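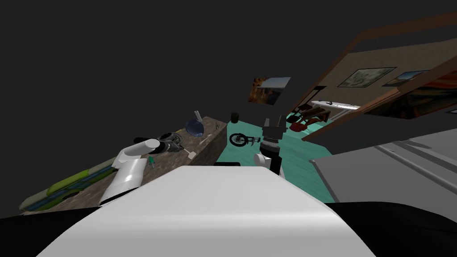
Every household has a mending pile, and most of them are lying about it. Yours may be in a drawer, or in a bag behind the door, or spread so thinly through the house that it passes for decor. The first job in clearing it is to put everything in one place where you have to look at it. A wooden workbench over a teal floor will do very nicely, and the teal has a practical side: a dropped brass screw shows up against it far better than it does on my beige carpet, which has eaten enough hardware to build a small ship. A kitchen table is fine too, if the people who eat there are patient.

What follows is how I get through a pile of broken things without ending up with a larger pile of more broken things. I last did it in April and it took me 4 evenings. I had planned on one.

What you need

A cardboard box for things that are leaving
A roll of masking tape and a pen that works
A set of small screwdrivers
Wood glue, and whatever glue you trust for everything else
A muffin tin or an egg carton
A lamp you can move
A kitchen timer

You'll notice the list has no power tools in it. You may own some. I'd leave them where they are for the first evening, when your confidence is at its highest.

Step one: gather the pile

Walk through the house with the box and pick up anything that is broken, wobbly, cracked, missing a piece, or being used in a special way that only you understand. The toaster that needs a hand held on the lever counts. So does the drawer knob that comes off in your fingers and gets pushed back on, which you have been doing for so long that you think of it as opening the drawer.

Don't fix anything on the way. I know it would only take a second. It would take 30 minutes, you'd be sitting on the hall floor, and the rest of the pile would stay where it was.

Check the places where broken things go to be forgotten: the top of the wardrobe, the trunk of the car, under the sink. If you find a part and have no idea what it belongs to, bring it along. It will probably turn out to belong to something you threw away last year, but you might get lucky.

Step two: tape a label on everything

Tear off a strip of masking tape, stick it on the item, and write what's wrong with it. Be specific. "Broken" is no use to you. "Left hinge loose, screw hole too big" is a repair that's already half done.

If you can't say what's wrong, write down what it does, as you would for a doctor. "Hums." "Works until moved." "Smells like a tire." Anything in that last category should be unplugged right now and go to someone who repairs electrical things for a living, or else out of the house.

My aunt, Margit Orbán, taught me the labeling. She kept a repair shelf in her kitchen in Potileck, and every object on it had a note in her tidy capitals. The best one was on a Flekivura radio and said ONLY GETS THE WEATHER. She never did fix it. She said she'd come to rely on it.

Step three: sort by what's stopping you

Most people sort a mending pile by material, all the wood here, all the cloth there. It looks sensible and it gets you nowhere. Sort by the reason the thing hasn't been fixed yet.

Group A is laziness. You have the tool, the glue and the skill, and you simply haven't. My group A is always the biggest, and I've stopped being surprised.

Group B is missing something: a screw, a washer, a bulb, a knob. Put all of it on one shopping list and make one trip.

Group C is missing knowledge. You don't know how to do it and need to look it up or ask.

Group D is things you don't want. Be strict with yourself here. If you have managed perfectly well for two years without the bread slicer, the bread slicer has made its case. It goes in the leaving box, unmended, and you are allowed to feel lighter at once.

Do group D first. It's the only part of the evening that is pure pleasure.

Step four: set up a space you can walk away from

Repairs get interrupted. Glue has to dry, the phone rings, dinner burns. The space needs to survive you leaving it, so choose a surface that won't be wanted by anyone else tonight, and keep only the job you're doing on it, plus the tools for that job.

The muffin tin is for screws. Put each batch in its own cup in the order you took them out, going around the tin. When you put the thing back together, work backward. If you end with a screw left over, you have made a mistake, whatever my brother-in-law says about manufacturers putting in extra.

If you're going to do any soldering, give it a surface of its own, away from paper and cloth, and use a proper stand. Treat every iron as hot unless you've been the only person in the house all day. Open a window. Wash your hands afterward, before the sandwich.
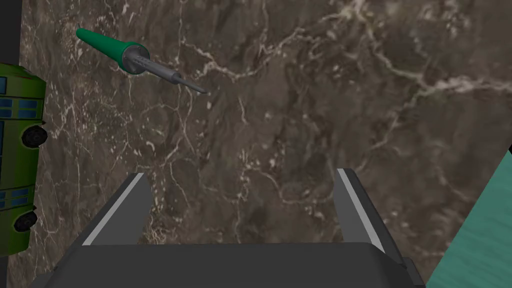 Soldering iron with a green handle, on brown marble.

Step five: do the small ones first

Set the timer for 30 minutes and start on group A with whatever is smallest. The aim is to get three or four things off the surface fast, so that you start to believe in yourself a little. A few of the repairs that come up in every pile:

Loose screw in wood. Take the screw out. Dip a wooden toothpick or two in wood glue, push them into the hole, snap them off flush, and let the glue dry. Put the screw back in. It will bite as if it were new. I have done this to so many hinges that parts of my kitchen are now mostly toothpick.

Wobbly chair. Find the joint that moves. Work it apart if it will come, scrape off the old glue, put in new glue, and pull it tight with a strap or a loop of rope twisted with a stick. Wipe off whatever squeezes out while it's wet. Leave it overnight. Overnight means you don't sit on it at ten o'clock to see how it's coming along.

Sticky drawer. Rub a candle along the runners. That's the whole repair. If it still sticks, take everything out of it, and you'll likely find the trouble is a spatula.

Stuck zipper. Rub the teeth with a pencil, then ease the slide up and down in short moves. Pulling harder is how it got into the pile.

Cracked mug. Glue it if you love it, then keep pens in it. I don't drink out of mended mugs, and I'd ask you not to serve me coffee in one.

Squeaky hinge. Lift out the pin, wipe it, put a thin smear of petroleum jelly on it, drop it back. Do one pin at a time, or you'll be holding a door.

When the timer goes, stop and get up. Your back has been trying to reach you.

Step six: look things up, within reason

Group C needs a little reading. Find the model number first, which will be on the underside, printed in gray on slightly different gray. Search for the number and the problem together. Watch one video all the way through before you touch anything. Watch a second one to see where the two people disagree, and go carefully at that point.

Stop at two. I once watched videos on rewebbing a lawn chair for an entire evening, and by the end I had opinions about webbing and a chair with no seat.

Ask a person if you can. There's a hardware counter near me run by a man called Aliyu, and he has saved me more money than my bank has. Bring the broken part with you. "It's sort of round" has never once got anybody the right washer. 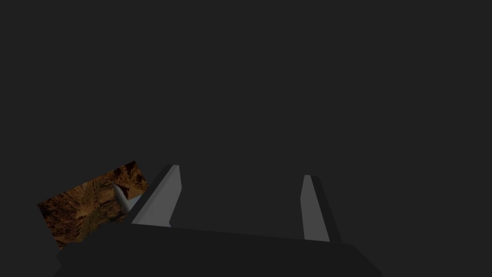
When to give up

Some things shouldn't be mended at home, and a microwave is at the top of that list. Leave it closed. The same goes for anything with gas in it, anything that keeps a child in a seat, and any ladder.

Other things aren't worth it on the numbers. I spent a winter on a Poto coffee grinder that had cost less than the parts I bought for it. It ran beautifully for a week. My rule now is that if the repair has beaten me twice, it goes in the leaving box, and I don't get to take it out again to show a visitor what the problem was.

Put the leaving box in the car the same evening. A box in the hallway is a mending pile with better posture.

Keeping it down

The pile will come back. There must be 1000 parts in an ordinary kitchen, and all of them are waiting for a holiday weekend. What helps me is one shelf, a fixed size, with the tape and the pen kept on it. When the shelf is full I do an evening of group A. When I can't face an evening of group A, I go through for group D instead, and there's always something.

Update, 19th June: several of you have written to ask what kind of glue I use for "everything else." Two-part epoxy, the slow kind, mixed on the lid of a yogurt tub. The fast kind sets while I'm still looking for the other half of the plate.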